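Sensor fingers vs. plain pads on a small parallel gripper

tmulder_117
Swapped the Thiele pads for Datumix sensor fingers in June. Cable drag is my main worry.
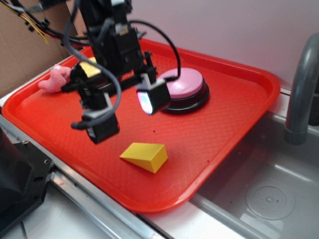

Finger weight matters less to me than routing. The thin cable on the right arcs out wide over the tray, and I don't like it near the button.

hafiz_s
Shorten it.

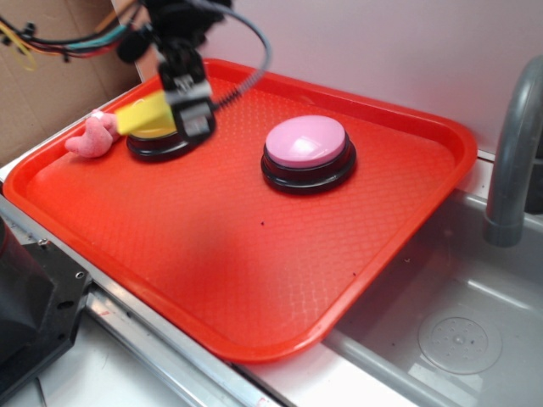 Plain pads need no cable at all – I ran 858 cycles on mine.

tmulder_117
Plain pads give no slip data.
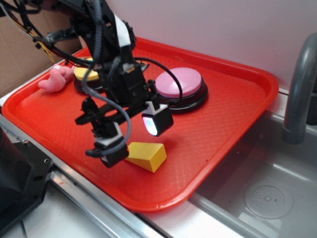 Shortening it costs me wrist rotation past 100 degrees.

hafiz_s
Disagree. Clip it at the wrist.

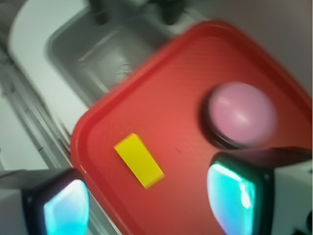

Wrist camera, both pads lit, yellow block ahead of the fingers.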